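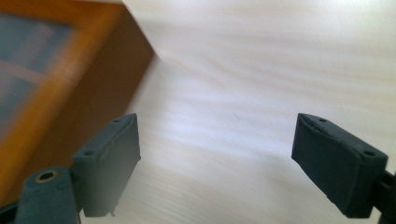
I went to the open day at Clallow on a Sunday in February expecting to be sold something. Mostly I watched people teach grippers to deal with a wooden box. I stayed for two hours, and I think more companies should show their work this way.

The usual robot demonstration is a short film with music. You see the one good run and you have no idea how many bad ones came before it. At Clallow the table was in plain view, and Valdis Eglītis, who runs the Karkanska project, let us stand close and ask whatever we liked. He told us they had 282 recordings of the box task and had thrown out a good share of them.

The lid is the hard part. It has a clear panel set in a wooden frame, so there is glare to deal with, and the tabletop shows right through it.

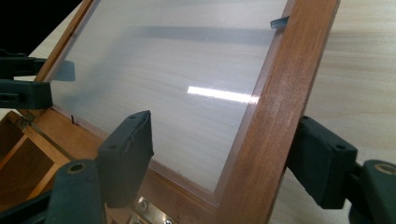
A person lifts a lid like that without thinking. With grippers you have to decide where each finger goes and how hard it presses. I tried it myself with the hand-held tool and needed 3 attempts before I was happy with my grip.

My one complaint is about the talk from Naso afterward. It ran long and promised home helpers in 7 years, with nothing to back up the number. A man near me asked what they would cost and got no answer. I would trade that whole talk for another half hour at the table.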